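Chapter 4
Rumours, Holidays and Who Gets to Shut the Shops

I grew up in Undport, where every public holiday came with its own scare story. One year it was poisoned toffee, the next it was the council banning bonfires (it hadn't!). I believed the lot, and so did my mum, who once drove to Wukar to buy sweets she thought were safer.

In this chapter I want us to look at how stories like that become politics. We'll start with the Mogensen order of October, when a regional governor closed 32 street markets by decree, and then follow the row that came after – 500 letters to one newspaper, most of them angry, and a few of them rather funny. My old colleague Thabiso Kruger read 230 of them and still thinks the governor had a point. I don't, and you're welcome to side with either of us.

Have a go at these before you read on. Who can declare an emergency where you live? How long does it last? And who has to agree before it's renewed?
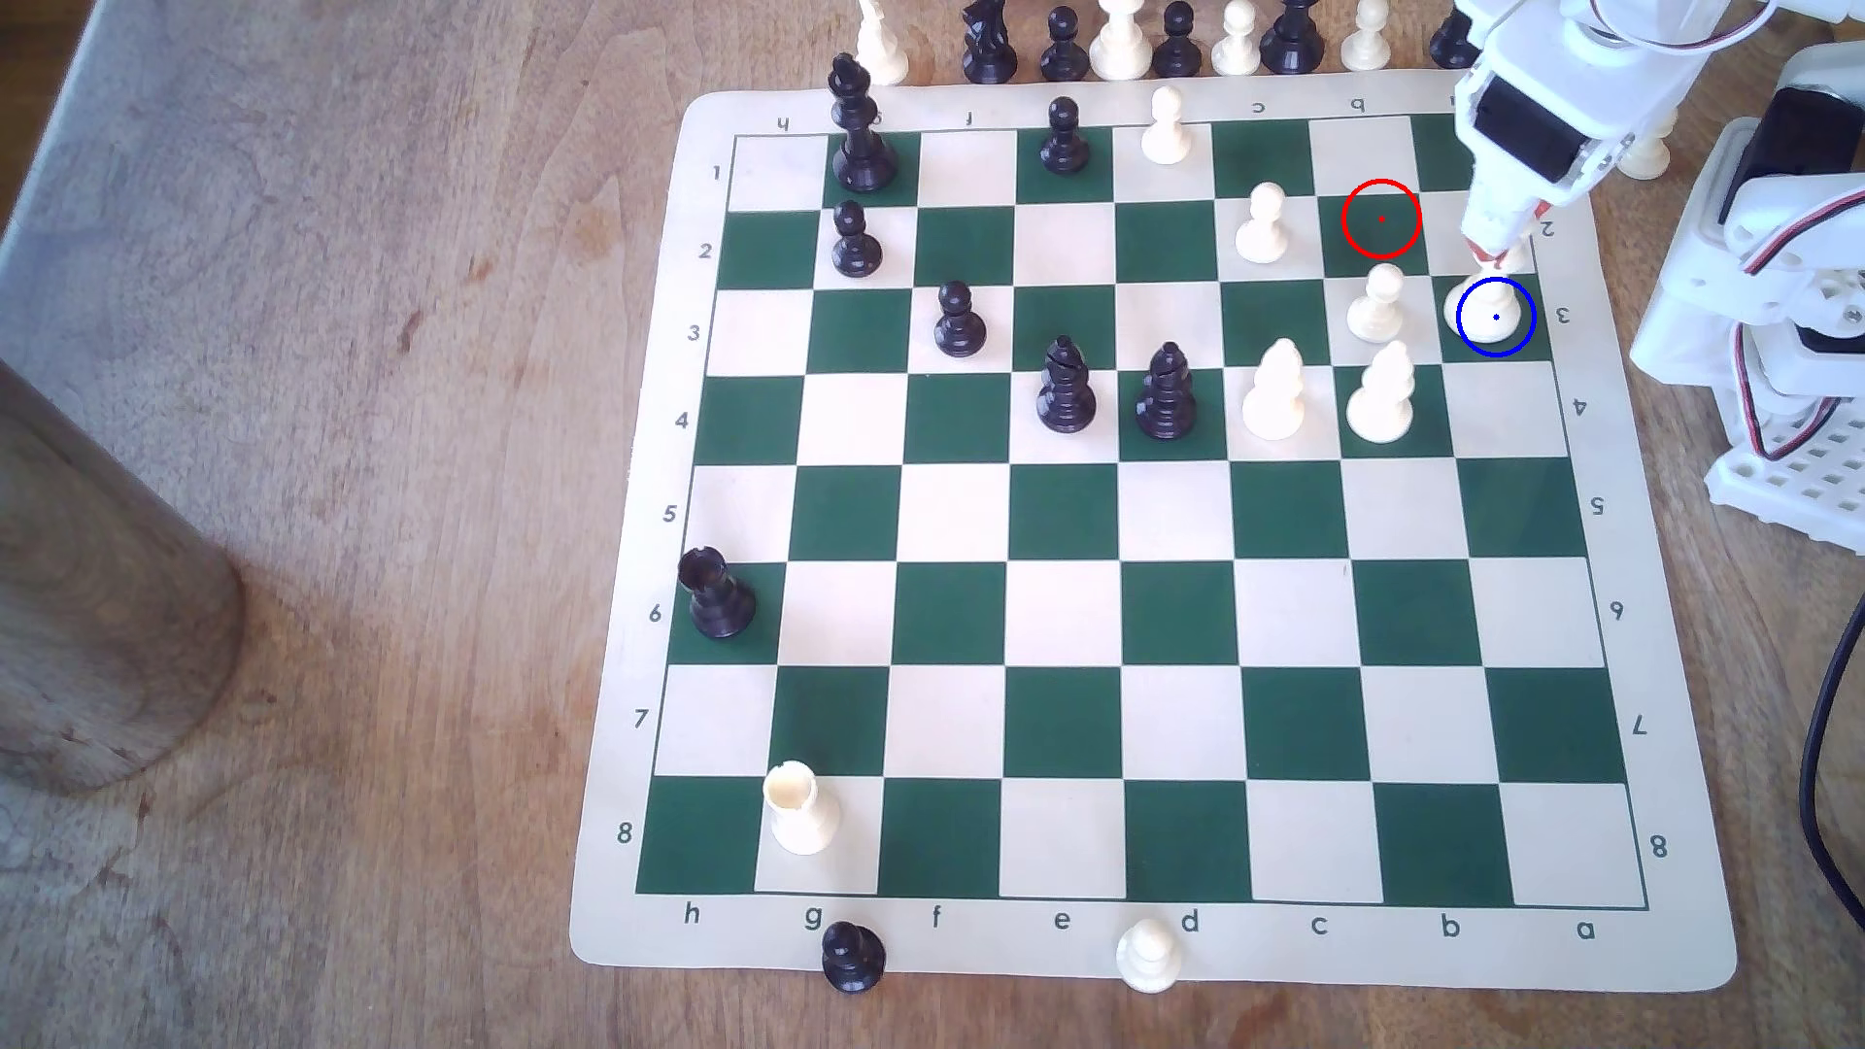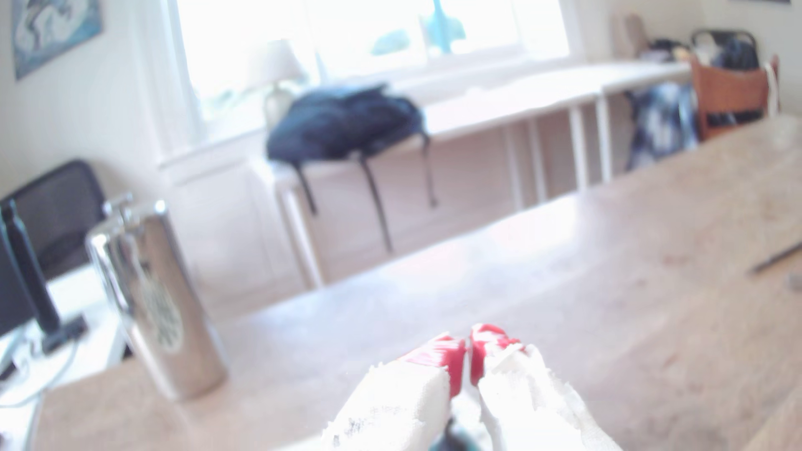
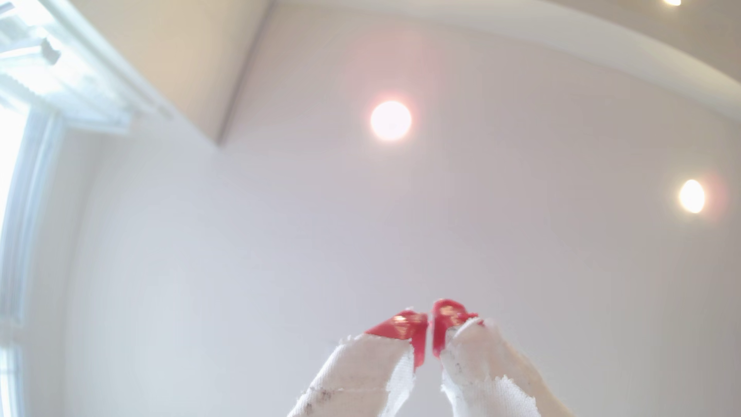 Fig. 4.1 (first of three): white pawn on a3, with the gripper lowered onto it.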